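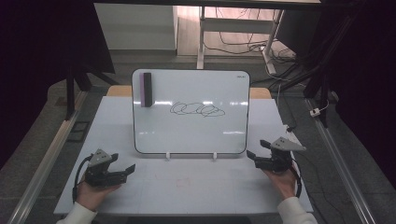 Flollton Brass

Flollton Brass is a community brass band based in the market town of Flollton, and one of the liveliest amateur bands in its part of the country. It is best known for its unusually strong tenor horn section, for its summer concerts in Skerton, and for the Ulance Suite, a four-movement work written for it by Cor Van Hecke. The band has 23 regular players and a junior section.

Origins

The band grew out of a group of horn and baritone players who met above a bicycle shop to read through old march books. They had no cornets at all in the beginning, and the first concert was given with the tunes passed around the lower instruments, an effect that older listeners still speak of with great fondness. Cornet players arrived soon afterwards, drawn in by Isla Tipoki, the first conductor, who had a gift for persuading lapsed players to get their instruments out of the loft.

Tipoki's arrangements kept the early balance. In most brass bands the solo cornet carries the melody and the horns fill in the middle, but in Flollton's books the horns often have the tune -- sometimes for pages at a time -- with the cornets muted above them. The result is a warm, dark, wonderfully rounded sound, and it remains the thing visitors notice first.

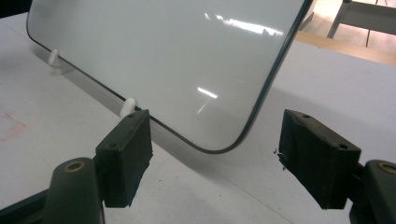
White panel with a dark rim, on a pale tabletop.

Repertoire

The library holds 187 sets of parts. Marches and hymn tunes make up the larger share, followed by film music, opera selections and a splendid run of novelty solos for E flat bass. Many of the hand-copied sets are in the writing of Lungile Msimang, a euphonium player whose neat, upright notation is a pleasure to read from even in poor light.

The Ulance Suite is the band's signature piece. Its movements are titled Weir, Lantern Walk, Slow Ferry and Home by the Ridge. The third is a long duet for tenor horn and flugelhorn over held chords, and the last is a headlong gallop in six-eight time that taxes every section, the percussion included! Van Hecke later cut the second movement by 2 minutes, though some players prefer the longer version and it is still performed from time to time.

Concerts and contests

The Skerton concerts take place every July in the park bandstand, starting at three in the afternoon. The largest audience recorded there was 1,945, for a programme shared with a visiting choir. Under Takumi Yagi, Tipoki's successor, the band also began to enter contests, and it won the Gatti Shield with a thrilling account of the Ulance finale.

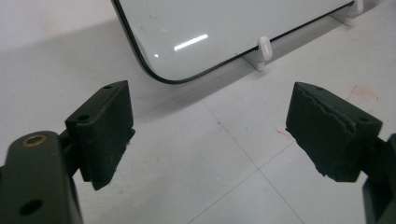
Junior section

Rebecca Orlandini founded the junior section while playing second baritone in the main band. Beginners start on cornet or tenor horn, using instruments lent by the band, and move to other brass as they grow. Practices run for an hour before the senior rehearsal, and the two groups play one piece together at the end of each term, usually a hymn tune chosen by the youngest player.

See also

Brass band
Tenor horn
Ulance Suite
Gatti Shield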